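Home Forums Benches & Automation Good Practice Login
4 min read
Posted 10th August by seamline_sam

Thread: House rules for a two-arm cell, please poke holes

seamline_sam
We've run the Balogun cell under one rule (don't touch it while it's moving), and that rule has aged about as well as milk. I'm writing a proper set before the Dorodell people visit. Draft so far:

1. Fingers closed before any travel near boards. Wipe the tips at shift change, residue included.

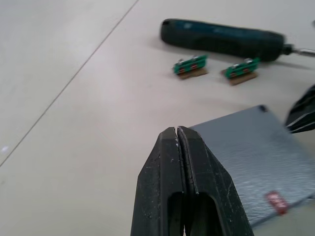

2. One arm steadies, the other drives. Both never hold the same part.

3. Nothing on the table that isn't in the job sheet.

4. Arms in hold before anybody reaches over. Go ahead, be cruel.

plerkton_refugee
Rule 3 is adorable. At Plerkton we had the same one, plus a mug.
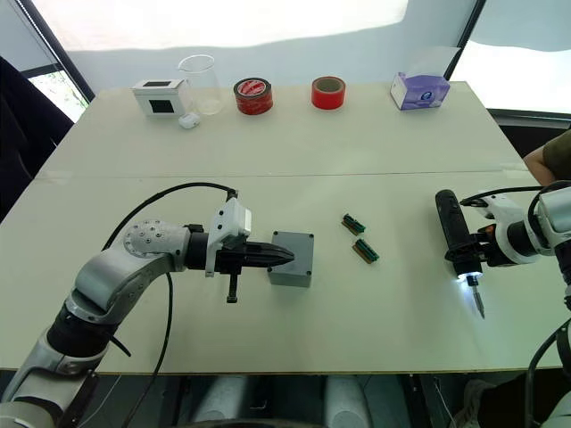
Left arm at the enclosure, right arm with the driver.

I'd split your rule 2. Steadying needs a force limit written down, and driving needs a torque limit written down. We logged 3563 cycles before anyone noticed our sheet had only the second one.

gaugeblock
Disagree on splitting. More rules, fewer read. Our binder has 113 pages and its main job is holding a door open. Put the limits in the job sheet and let the rule say "see job sheet."

seamline_sam
Fair, except our job sheets get edited by whoever's annoyed that day. Limits stay in the rules.

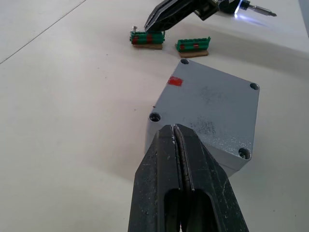
Clearance between the two arms is the part I keep rewriting. I had 20 mm everywhere, which sounds responsible and makes half the work impossible. With one gripper parked at the box and the other nearly on top of a green part farther back, you need a number for closed fingers and a different one for a carried tool, bit included. So: two numbers, and the bit counts as part of the arm.

gaugeblock
Fine, the bit counts. I still say 8 rules maximum – after that it's literature.

plerkton_refugee
Your rule 4 also needs to say who releases the hold. Ours didn't until March, and there were words.
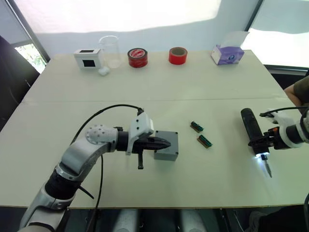

tronard_nights
Who signs off when a limit gets changed?

The shift lead, in writing, with a slow-speed run before full speed goes back on. On nights at Tronard that's me, so I also get to complain about the handwriting.

seamline_sam
Stealing that. Rule 5 is now the signature and the slow run, and the person who set the hold releases it. Revised draft goes up once I've lost the clearance argument with my own boss.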